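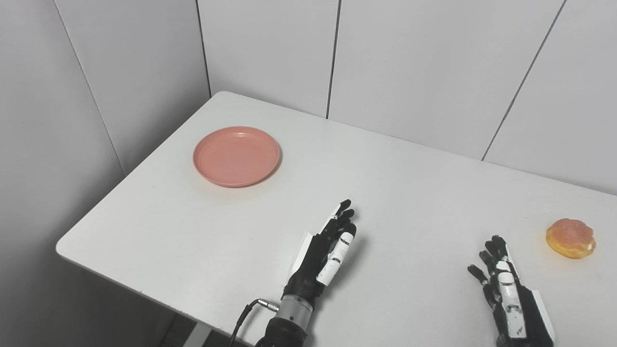
Demonstration gathering is the stage in robot learning at which examples of a task are recorded so that a control program can be trained to imitate them. Each example, usually called an episode, holds the camera views together with the joint positions of the arms and hands over the same stretch of time. The term covers both the recording itself and the sorting that follows.

Methods

In the most common method a person steers the robot from a distance, wearing gloves or holding a pair of controllers. Guiding the arms by hand is older and cheaper, but the guide's own arms tend to get into the camera view. Hands with several fingers are harder to steer than simple two-jaw grippers – small errors at the thumb often spoil a grasp – and operators need more practice with them.

Tasks and layout

Tasks are kept short and plain. Moving an item of food to a plate is a typical one. The Holtau task list, drawn up by Hui-mei Tsang, has 27 tasks of this sort, and asks for 44 episodes of each. Plain walls and a bare table surface make early training easier, though a program trained only in such a setting may fail in an ordinary kitchen. Starting positions are therefore changed between episodes.

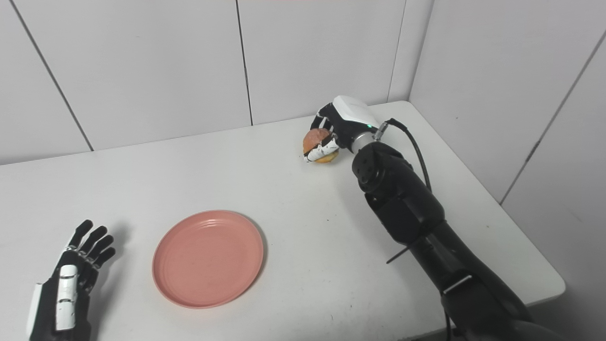 Isabelle Gosselin

Sorting and labelling

After recording, each episode is checked and given a short written instruction. Episodes with dropped frames are thrown out. Those with a failed first grasp are treated differently from one group to another: the Holtau list keeps them if the operator recovers within 11 seconds, while the Fulley rules, written by Maricel Abella, leave them out.

Limits

Examples made by one operator carry that person's habits, such as a preferred side of approach. The Fulley rules call for at least seven operators per task.

See also: Imitation learning; Remote control; Robot hand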